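4. Choosing the next object to grasp

The planner described in Section 3 takes a list of object poses and returns a path for one object at a time. It does not decide which object should come first. In our early trials with Tronby we left that choice to detection confidence, so the arm went for whichever item the detector was most sure of. With long, thin objects this worked badly. A pen that is easy to see may still lie under another pen, and lifting it moves both. This section sets out the ordering module that replaced the confidence rule.

4.1 Inputs

The module reads two things: the instance masks from the wrist camera and the table plane fitted at start-up. It does not use the full depth image. Depth from the wrist camera is noisy at short range, and a pencil stands so little above the wood that its height is lost in the noise. Prasanna Karunaratne tested a depth-only version on the first recordings and found that crossings between two pencils could not be told apart from pencils lying side by side. We dropped it and kept depth for the final approach only.

Each mask is reduced to a line segment with a width. Where a mask is broken into two pieces by something lying over it, we join the pieces if their directions agree to within 3 degrees and the space between them is covered by another mask. The joined segment is then marked as the lower of the two objects. Masks that touch the container are handled separately (Section 4.3).

4.2 The crossing graph

Every object becomes a node. If object A lies over object B, we add an edge from A to B, meaning that A should be removed before B. The objects with no incoming edges are free to be picked. Among these the module chooses the one with the most clear space on both sides of its grasp point, measured as the distance a finger can open before it meets another mask.

The graph is rebuilt from a new wrist image after every pick. Rafsan Mondal's first version updated the old graph by deleting the node just picked, and that was faster, but pencils roll when a neighbour is lifted and the stored edges soon went out of date. Rebuilding takes 29 ms on the Zenus computer, small next to the time the arm needs to move.

Loops are rare but do turn up, mostly from wrong edges at shallow crossings. When the module finds a loop it removes the edge with the lowest score and carries on. If the same loop comes back after 2 picks, the arm returns to its start pose and asks for a person.

4.3 Objects in and near the container

Items already inside the tray are left out of the graph. The tray outline is found once per image and any mask with most of its area inside the outline is treated as stored. The Jayawardena container set includes see-through cases, and these gave the most trouble: the lid reflects the lights, and the edge of a clear wall can be taken for a thin object. We added a minimum mask width and ignore bright patches without texture.

The gripper fingers are also masked. Their position in the wrist image depends only on how far they are open, so we store one mask for each of 18 opening widths and use the nearest. An object partly hidden by a finger keeps its node, but it cannot be chosen until the hidden part has been seen from another pose.

Figure 3 gives a wrist view with pens and pencils spread between the fingers and to the right of the case. The yellow pencil that runs from between the fingers towards the upper right passes under the tip of the long black pen, so the pen gets an edge to the pencil and must go first. The pencil across the bottom shows on both sides of the right finger and is held back under the rule above.

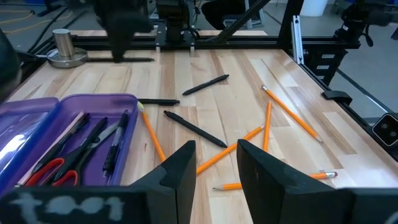 Figure 3. Wrist camera view of pens and pencils on the table, with the open purple case on the left.

4.4 Link to the motion planner

The chosen object is passed to Zisance, our planning layer, as a grasp point, a direction and a finger opening. Zisance either returns a path or refuses. On a refusal the ordering module offers the next free object and does not try the first one again until the graph has been rebuilt. The two programs share no other state – each can be restarted without the other – and this made testing a good deal easier. All messages between them are logged with the image they came from.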